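Teaching a Bin-Clearing Task by Hand Guiding and by Remote Control

Final project report, submitted 26/07/2024
Author: Comfort Agbeko
Lab supervisor's group: Owusu Lab, Mechatronics stream

1. Background

The Owusu Lab has a KUKA arm with a parallel gripper and two metal bins clamped together on a bench. The task for this project was to move small household objects out of one bin and into the other. Earlier students had programmed this with fixed waypoints, which only worked when every object was put back in the same spot. My project was to record people doing the task with the arm, and to compare two ways of recording it.

The first way is hand guiding. The arm is put in a compliant mode, the operator holds it above the wrist and moves it through the pick, and the joint positions are logged. The second is remote control. The operator stands at the end of the bench with a Vando hand controller and the arm follows the hand. The gripper is opened and closed with the trigger.

I wanted to know which method gave cleaner recordings, and which one a new operator could pick up faster.

2. Setup

The bins have thin sloping walls, so the gripper can get close to the edge without hitting a vertical face. Clamps hold them where they meet. Before I started, the front bin had a habit of creeping when a finger pressed against the wall, and I lost most of the April recordings to this. After re-clamping I checked the position at the start of each session against the lab's calibration pose.

Objects were picked to cover different shapes: a cup, toy blocks, a round hairbrush, a small toy figure and a clear ball. I did not use anything heavier than 200 g. They were tipped into the bin by hand and left as they fell.

Recording was done with the Priltis logging software, which saves joint positions, gripper width and camera images together. One recording covers one object, from the arm's start pose to the release. The logger ran at 50 Hz for the joints. Camera images were saved at a lower rate to keep the files manageable.

3. Recording

The target was 500 recordings across both methods. I finished with nearly that number after removing the bad ones. A recording was removed if the object was dropped outside the bins, if the arm hit its force limit and stopped, or if the operator changed their mind partway and went for a different object.

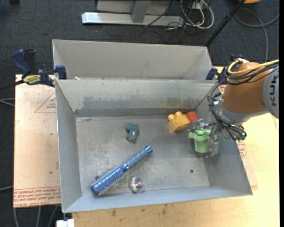
The hardest picks were the ones close to a wall. With a hollow object, the operator has to decide whether to pinch the rim or close on the outside of the body. The outside grasp is more stable, but one finger then has to fit between the object and the bin wall. Under hand guiding the operator can feel the wall through the arm and back off. Under remote control there is no feedback of that kind, and most of the force-limit stops came from this one situation.

Clutter was the other problem. If two objects are touching, closing on one often shifts the other. I told operators to carry on when this happened and not restart, so that the recordings would include it.

4. Comparison of methods

Hand guiding was easier to learn. New operators got a usable recording within their first few tries. The main drawback is that the operator's arms and hands are in the camera images for much of the motion. A policy trained on those images would see something at training time that is missing when the robot runs by itself. I tried masking the operator out with the Fondico image tool, but the masks flickered between images and I gave up on it.

Hand-guided paths were also less smooth than I expected. It takes some effort to turn the wrist while keeping the fingers level, and people tended to do it in 2 stages, first moving and then rotating. This shows up in the logs as a pause above the object.

Remote control took longer to learn, mainly because of depth. Operators stopped too high over the object and then came down in small steps. Moving the standing position closer to the bench helped. Once they were used to it, their paths were smoother and the images were clear of people, so I used only the remote recordings for the training test.

5. Problems with the equipment

The cables along the arm limited how far the wrist could turn. I set a software limit on the last joint after a gripper connector was pulled loose, and this ruled out some approach angles near the right-hand wall. A longer cable loop would fix it.

The hand controller also drifted over long sessions. Re-zeroing between recordings was enough to keep it usable, but it was easy to forget, and I added a prompt in the logger.

6. Further work

The next student should record the wall picks separately and label them. It would also be worth adding vibration to the controller when the force reading rises. The logger scripts, the list of removed recordings and the calibration pose are in the project folder on the lab drive.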